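A mural painted on the street outside the old Gurnard bus depot has been driven over, rained on and repainted twice. The woman who organized the painting asked that her name be left out of this article. She has received enough letters already, she said, and the work belongs to the people who showed up.

She met us at a coffee shop on Sadowski Avenue, two blocks from the mural. 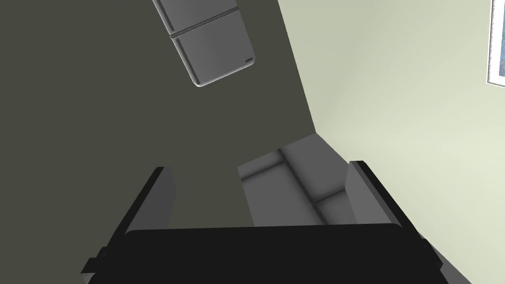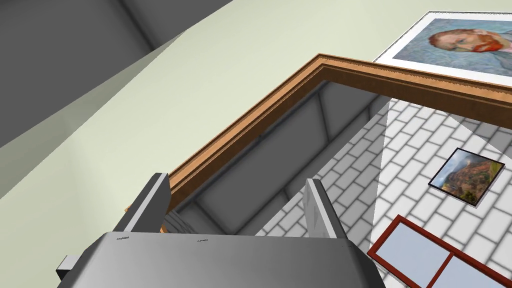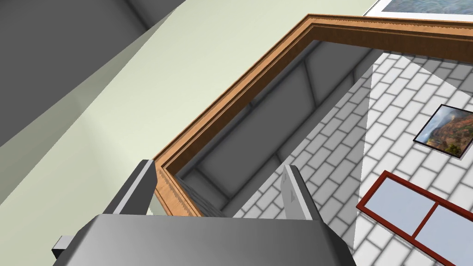

Three computer-rendered views, each with a gripper's two fingers apart.

The painting began as a request to the city for a permit. She asked for one block and was offered half.

"We took the half," she said. "People were upset with me for that, and I understand why. But I had 48 people signed up and paint already paid for."

The letters are 3 feet wide and spell out a demand for housing and fair policing. She expected the wording to be the easy part. It took four meetings, and two members of the group left over it.

"One of them came back to paint," she said. "The other one didn't, and I still think about that."

By noon on the first day, she said, 500 people had come through. Some brought their children. A man who had lived on the block most of his life stood on the curb for an hour and then asked for a brush.

Not everyone was pleased. A petition to remove the mural gathered 400 signatures by December. She read every page of it.

"I knew some of the names," she said. "I went and talked to the ones who would open the door. A few said it was about traffic – maybe it was. Others told me it was divisive to bring it up at all."

She does not claim that the mural changed city policy. The group, which calls itself Kullness, now spends most of its time at public hearings. It has asked for written records of traffic stops in the Gurnard neighborhood and is still waiting for them.

"Paint is quick," she said. "Records take forever. You send the form, they send it back, you send it again."

She plans to repaint the letters in the spring. The city has not said whether it will close the street for it.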